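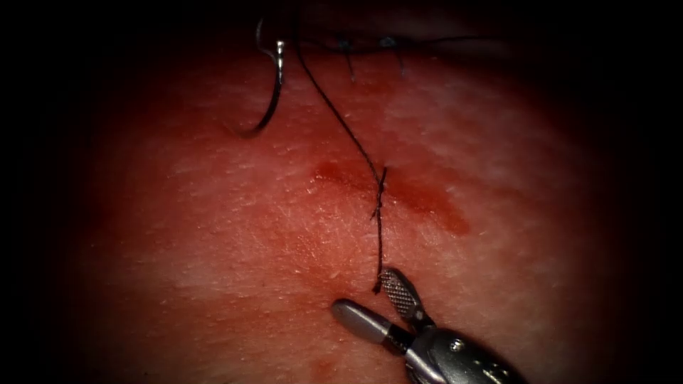

Curved needle, black thread, two stitches in along the top line.

Suturing practice this month. Writing up what I've picked up so far, mostly so I stop repeating the same mistakes. 1/7

The pad is a pinky-red one with a slightly pebbled surface. It bulges a bit in the middle, so the light catches it there and the sides go dark. I've stopped moving the lamp about. One bright patch is enough to work in. 2/7

Thread is my main problem. See the kink partway down, with the little frayed fibres. Once it looks like that I don't trust it for a knot. I cut it and start a new length. 3/7

Shorter lengths help. I cut mine to 30 cm now. Longer than that and I spend the session untangling. 4/7

Tails: I was trimming them right down to the knot. Now I leave 3 mm, enough to see which stitch is which and get hold of it when I take them out again. 5/7

Needle: hold it further back than feels natural and turn the wrist. Pushing it straight bends the path and drags the pad up with it. Took me most of January to stop doing that. 6/7

I keep a tally in the back of a notebook. 253 stitches to date, plenty of them ugly. Stopping at 300 to compare the last page with the first, then moving on to a running stitch. If anyone has a black thread that kinks less, tell me which. 7/7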